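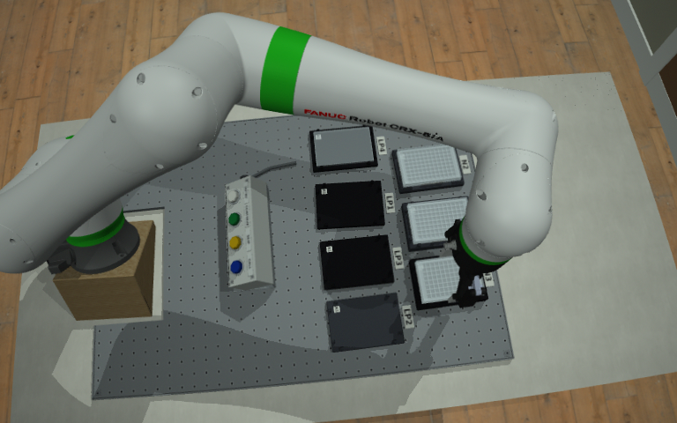
Figure 1. Simulated plate-handling cell with the CRX-5iA arm, button box, lids (LP1–LP4) and multi-well plates.

4.2 Changes in bench work at Lemelport

Before the cell was introduced, technicians at the Lemelport screening lab moved plates and lids by hand in runs of up to 53 plates. The layout in Figure 1 was modeled first so that staff could comment on it before any hardware was bought. Each lid and plate position carries a short label, and the same labels are used in the run sheets. Technicians asked for this during the first review – the earlier sheets had listed positions by row and column, and errors were common on night shifts.

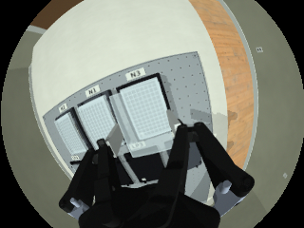
Source: Priltinico project, simulation output. Reproduced with permission.

The view from the gripper side shows plate slots N1, N2 and N3 with two of the three fingers close to N3 and the left one near N1. Steyn used views of this kind in training sessions, where operators had to name the active slot before approving a move.

Work logs covered 462 runs. Time spent on lid handling fell, but time spent on checking and restarting rose, mainly among senior staff. Two technicians moved from plate transfer to run planning. Chidiac reports a similar shift at the Dudska site, although the job grades there were left unchanged. At Lemelport the grades were revised in October, after operators noted that fault recovery was missing from their job descriptions. Night-shift logs were less complete than day-shift logs and are treated separately in Section 4.3.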